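4 min read

Notes on teleoperating two arms, part of the Dresovach bench work

We started recording demonstrations in June. The plan was 300 episodes of one short task: pick up a pen, put it in the mesh holder, release, retract. So far 252 have been accepted. The rest were discarded, mostly by me.

The most common fault is hesitation. An operator who stops above the target for a second to judge depth produces a second of near-identical states with near-zero actions, and a policy trained on enough of those learns to stop there too. Constanza Jara trims the pauses in post. I prefer to re-record, as trimming leaves a velocity step that shows up in the joint plots.

The second fault is inconsistent approach. Hipólito Troncoso comes in from the side and rotates late. Aldana Iturra rotates first and descends almost vertically. Both work, but mixed in one batch they gave us a policy that averaged the two and clipped the rim. We now fix the strategy per batch and write it in the log before the first episode.

Latency on the leader arms was some 15 ms when I measured it, which operators don't notice. What they do notice is the lack of force feedback. Everyone grips too hard for the first hour.

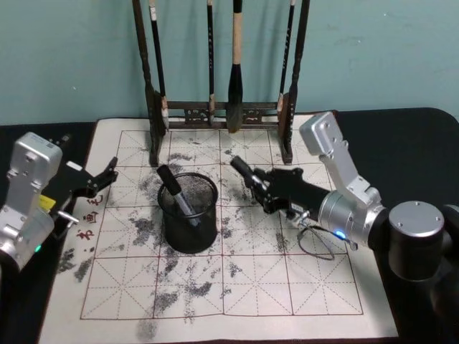 Insertion order matters more than I expected. With the holder empty, placement tolerance is wide and almost any wrist angle will do. Once the grey-silver marker is leaning in there with its black cap out of the top, the opening is partly taken, and the right gripper has to bring a pen in from horizontal and tip it clear of the cap. I log that as a separate condition. The red grid on the calligraphy cloth is handy for resetting the holder to the same square between episodes.

The left arm holds still in this task, but we record its joints anyway - dropping them would mean a second data format, and Grigore Mocanu has already had to maintain two of those.

Remaining before training: 48 episodes, all with the holder occupied, vertical approach only. The side approach gets its own batch after that.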